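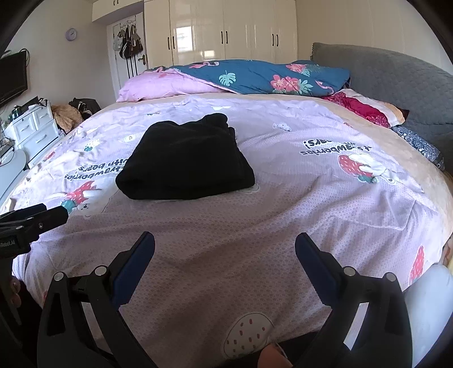 Il y a chez Noeline Ruawai une règle que personne ne discute : le linge se plie sur le lit, jamais sur la table de la cuisine. Elle y tient depuis 19 ans, depuis l'appartement de Jarkance, où le lit était la seule surface assez grande pour y étaler quoi que ce soit, et elle n'a pas changé d'avis en déménageant. Le lilas de la housse, avec ses oursons et ses fraises, la met de bonne humeur, dit-elle, et c'est déjà beaucoup pour une corvée (je la comprends, la mienne est grise !).

Sa méthode pour les hauts épais tient en peu de gestes : on lisse du plat de la main, on rabat les manches dans le dos, on ramène les côtés, puis le bas vers le col. 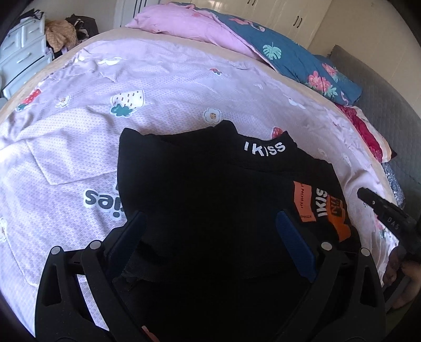
Le noir passe toujours en premier, parce qu'il attrape la moindre peluche et qu'à la lumière de l'après-midi on la voit tout de suite. Une étiquette encore attachée, comme l'orange marquée IKISS, reste où elle est jusqu'au jour où l'on porte le vêtement ; son ami Tadeo Sepúlveda les coupe dès le magasin, et ils se chamaillent là-dessus depuis des années. Ensuite viennent les tricots, les pyjamas, et pour finir les chaussettes, que Noeline garde pour le soir, avec une tisane et la radio.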